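회사 소개 > 우리는 누구인가

플라코(Plako) 서평실 소개

로맨스 소설을 읽고, 별로면 별로라고 씁니다.
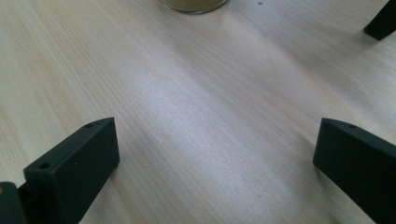

무엇을 하는 곳인가

플라코는 번역 로맨스와 역사 로맨스를 주로 다루는 서평 회사입니다. '회사'라고 하면 거창하게 들리지만 서평을 쓰고, 도서관과 동네 서점에 구입 참고용 목록을 만들어 파는 일이 전부입니다. 책을 팔지 않고, 출판사 홍보 대행도 하지 않습니다. 한때 대행 제안을 받아 검토한 적은 있습니다. 계약서에 "긍정적인 방향으로 서술한다"는 조항이 있어서 돌려보냈습니다.

지금까지 공개한 서평은 1266편입니다. 그중 추천 표시가 붙은 것은 409편입니다. 너무 적다는 항의를 자주 받는데, 저희 안에서는 오히려 후하다는 의견이 우세합니다. 공작이 나오고 무도회가 나오고 오해가 하나 있고 마지막 장에서 그 오해가 풀리는 책을 한 달에 몇 권씩 읽다 보면 기준이 올라갈 수밖에 없습니다.

별점을 쓰지 않는 이유

처음에는 저희도 별 다섯 개짜리 점수를 썼습니다. 해 보니 거의 모든 책이 세 개 반과 네 개 반 사이에 모였습니다. 그 점수를 보고 책을 고를 수 있다고 믿는 분이 계시다면 부럽습니다. 지금은 '추천', '조건부', '권하지 않음'만 씁니다. '조건부'에는 어떤 독자에게 맞는지를 반드시 적습니다. "이 장르를 좋아하신다면" 같은 문장은 조건으로 치지 않습니다.

"눈을 뗄 수 없는", "가슴이 먹먹해지는", "단숨에 읽히는"도 저희 서평에는 나오지 않습니다. 단숨에 읽힌다는 책을 사흘 걸려 읽은 경험이 너무 많습니다.

읽는 방식

한 권을 2명이 따로 읽습니다. 의견이 갈리면 갈린 대로 싣습니다. 억지로 합의하면 양쪽 다 동의하지 않는 글이 나옵니다. 끝까지 읽지 못한 책은 몇 쪽에서 덮었는지 밝힙니다. 중간에 덮은 책을 평할 자격이 있느냐는 질문도 받습니다. 완독하지 못했다는 것도 독자에게는 정보라고 봅니다만, 이 부분은 내부에서도 아직 말이 많습니다.

번역서는 가능한 한 원문을 함께 봅니다. 호칭과 작위가 엉켜 있는 번역이 생각보다 흔합니다. 백작 부인이 다음 장에서 남작 부인이 되어 있으면 줄거리를 논하기 전에 그것부터 적습니다. 원문을 구하지 못한 경우에는 그렇다고 표시합니다.

책은 어디서 오는가

대부분 직접 삽니다. 출판사가 보내 준 책에는 서평 첫 줄에 '증정본'이라고 씁니다. 증정본이라서 평이 달라지지 않는다고 말하고 싶지만, 그런 말을 하는 곳을 저희부터가 잘 믿지 않습니다. 증정본 서평만 따로 모아 볼 수 있게 해 두었으니 비교해 보시고 판단하시기 바랍니다.

저자가 직접 보내는 원고는 받지 않습니다. 출간 전 추천사도 쓰지 않습니다.

총서와 목록

스테르카(Sterka)는 도서관용 분기 목록입니다. 약 985종을 수록하고 있으며, 절판된 책은 다음 호에서 뺍니다. 표지와 줄거리 소개만 보고 주문했다가 시리즈 셋째 권이었더라는 사고를 막으려고 권차와 연작 순서를 앞에 적었습니다. 출판사 소개문은 옮겨 싣지 않습니다.

말러(Maller)는 재출간 도서만 보는 연재입니다. 예전에 나온 책이 새 표지와 새 제목을 달고 신간처럼 나오는 일이 잦아서 시작했습니다. 개정판이라고 적힌 책의 본문을 구판과 대조하는데, 띠지 말고는 바뀐 것을 찾지 못할 때도 있습니다.

호르디엔코(Hordiienko) 문고는 저희와 자료를 나눠 쓰는 개인 장서입니다. 구하기 어려운 구판은 대개 거기서 빌려 봅니다. 일반 열람은 되지 않습니다.

자주 오는 요청에 대하여

서평을 내려 달라는 요청은 받지 않습니다. 사실관계가 틀렸다면 고치고, 고친 내용을 글 끝에 남깁니다. 주인공 이름을 잘못 쓴 적도 있고, 결말을 다른 책과 헷갈린 적도 한 번 있습니다. 둘 다 정정 기록에 그대로 있습니다.

결말 공개 여부는 글머리에 표시합니다. 로맨스의 결말을 무슨 비밀이라고 가리느냐는 분도 계시지만, 가려 달라는 분이 더 많아서 가립니다.

정정 요청과 목록 구독 문의는 문의 게시판에 남겨 주십시오. 답이 늦을 수 있습니다.

이 소개문은 2021-02-11에 고쳐 썼습니다.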